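Best way to store produce bags AND produce in a tiny apartment kitchen?
Posted in Kitchen & Pantry – 10/15/19 – 3,434 views

Ionuț Rusu
Hi all! I moved to Jarnside in May and I'm completely in love with the street market. I go twice a week and come home with way too much fruit (no regrets). My kitchen is the size of a closet, though, and two things are getting away from me. First, the thin plastic bags. I hate throwing them out after one use, but I have a whole drawer that won't close anymore. Second, half of what I buy goes soft before I get to it. Peppers, cucumbers and little melons mostly. My fridge is a small Koster with one drawer and no humidity slider. Is there some system people use for this? I'd love to keep shopping this way through the winter.

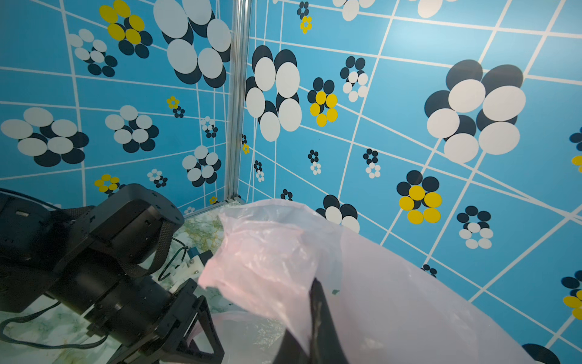

Vidar Blomqvist
Welcome to Jarnside, that market is the best thing in town! The drawer is easy. Flatten each bag on the table, push the air out from the closed end toward the handles, fold it lengthwise into a strip about as wide as your hand, then fold the strip up in triangles like a paper football and tuck in the end. I keep over 60 in a shoebox and could fit more. It's oddly relaxing with the radio on – I do mine Sunday-style, all in one go, while soup is cooking.

Before folding, check for holes and give the bag a sniff. Anything that held onions goes straight to trash-can duty at my place. Really thin ones with a split at the handle aren't worth saving.

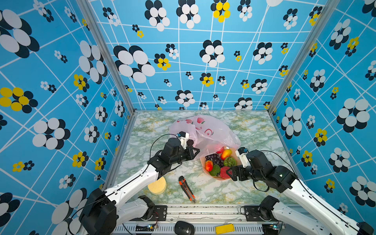

Washing and drying
Turn the bag inside out, swish it in lukewarm water with a drop of dish soap, rinse, and hang it over a wooden spoon standing in a jar. Leave it overnight. Don't fold it damp or you'll get that swampy smell, and it spreads to the whole box. I skip washing if the bag only carried things with a peel I don't eat. Never reuse one that had raw meat in it.

For the produce, the big change for me was sorting by what gives off ripening gas. Apples, ripe melons, tomatoes and pears go in a bowl on the counter, far away from greens.

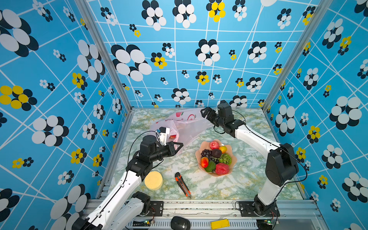
Peppers and cucumbers go in the drawer, unwashed, in a bag with the top left open and a folded paper towel at the bottom. Swap the towel when it feels wet. My peppers easily last a week and a half that way, and I used to lose them in 4 days! Melons stay out until they smell sweet, then get cut up and boxed.
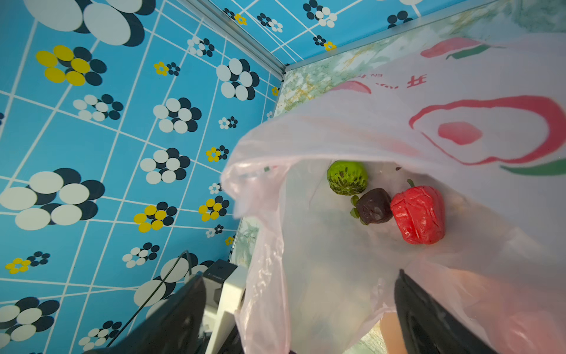

Red pepper and round fruit in an open bag.

stellari_50
just buy less lol. but yeah paper towel works, I use the Ketar ones from the discount store

Ionuț Rusu
Vidar, thank you!! Folded half the drawer last night and it closes. Trying the paper towel trick with tomorrow's peppers. Do you do the same for zucchini?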